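Chapter 4
Open Day: Watching the Work

Before you read: Have you ever visited a workplace on an open day? What did they let you touch?

The Elura hall in June. Up to 500 visitors, one long line, badges from the Sirkov desk. Phones off. Most people came for the big arms and the noise, and walked right past the teaching stations, wich is a pity. Those are what this chapter is about.

At a teaching station a person does the job by hand, holding a gripper in each fist. Pick up, carry, put down. Then again. The Nartey guide said 71 good tries before lunch was normal. Slow work! Watch the hands, not the screens.

Station 6, a table and a wire basket. One gripper holding something round and white, the other one open.
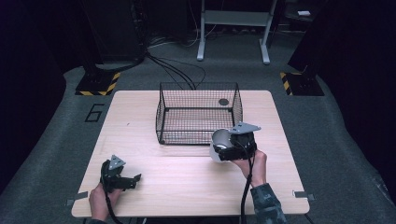 4.1 Words You Will Need

gripper: the part that closes on a thing and holds it
station: one table, one task
demonstration: one full try, start to finish
operator: the person who's hands do the work

Now turn to the Plustetance reading and mark each word where you find it.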